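Household Produce Storage Survey, Release 8
README

Maintained by the Udero Institute for Home Economics
Contact for this release: Shadi Moussa, data steward
Date of release: Oct 25, 2018

Summary

The Household Produce Storage Survey records how households keep fresh fruit and vegetables between purchase and use. This release holds 949 diary entries from 473 households. Each entry covers one item of produce, from the day it was brought home to the day it was eaten, cooked, frozen, given away, or discarded.

The survey is intended for teachers of home economics, extension offices, and researchers who study food waste in the home. It was not designed to measure nutrition, and the institute asks that it not be used for that purpose. 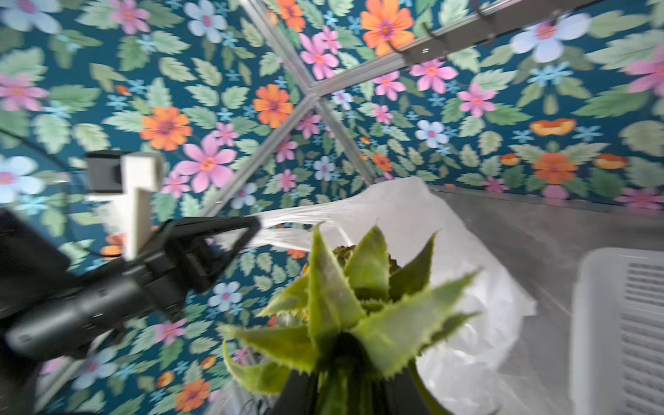
Fruit, whole

Items in this group were stored uncut. A pineapple is recorded under this heading whether or not the crown has been removed; the field crown_state holds the values "on", "off", and "unknown". Melons, mangoes, and citrus follow the same rule. Once an item is cut, the diary keeper closes the entry and opens a new one under "Fruit, cut", with the field parent_id pointing to the first.

The type of bag or wrapping is entered separately from the place of storage. Entries that give only the word "bag" are coded as "bag, unspecified" and have not been assigned to plastic or paper by the editors.

Files

households.csv: one row per household, with household size, type of dwelling, and kitchen layout.
entries.csv: one row per diary entry.
codes.csv: all permitted values for coded fields, with a short definition of each.
changes.txt: corrections made after earlier releases.

All files are encoded in UTF-8 and use commas as separators. Dates within the files are written as year, month, and day. Missing values are left blank. A zero in the field days_kept means that the item was used on the day of purchase and must not be read as missing.

Collection

Households were enrolled in April through two neighborhood programs, Ikura and Lã. Each household kept a paper diary for 60 days. Diaries were returned by mail and entered twice by separate clerks using the Kellex entry form. Where the two versions differed, the paper diary was consulted and the correct value entered by a third clerk.

Households could stop at any time. Entries completed before a household withdrew are included unless the household asked for their removal.

Kitchen surroundings

The households file contains a small set of fields on the room in which produce was kept. These cover the color and finish of walls and counters, the direction of the main window, and the presence of rails, hooks, or hanging baskets. They were added at the request of design instructors and are filled in less evenly than the rest of the file. The field wall_finish separates paint, tile, paneling, and wallpaper. Patterned wallpaper has a further code for floral, striped, and geometric designs.

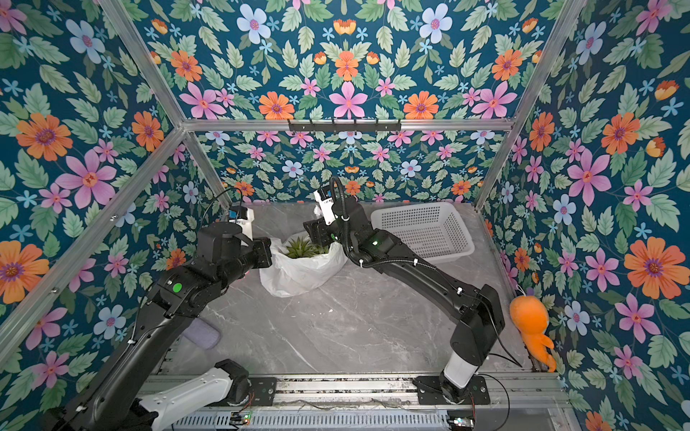 Floral pattern on a teal background, with a hook rack on the rail at the back.

Counter finish is coded by appearance only. A surface with a marble pattern is entered as "marble pattern" regardless of what it is made of, as diary keepers were often unable to state the material.

Known limitations

Diary keepers were not asked to weigh produce. Quantities are given in household terms such as "one head" or "half a bunch" and should not be converted to weight.

The reason for discarding an item was written in free text and coded later. The codes "spoiled" and "past its best" overlap, and users comparing the two are advised to combine them.

Room temperature was not recorded.

Privacy

Names, street addresses, and telephone numbers were removed before data entry. Household numbers were assigned at random and do not match those used in earlier releases, so a household cannot be followed from one release to another.

Terms of use

The files may be copied and used for teaching and research at no charge. Published work should name the survey and the release number. Errors should be reported in writing to the data steward, giving the file name, the row, and the value in question. Accepted corrections are listed in changes.txt with the next release.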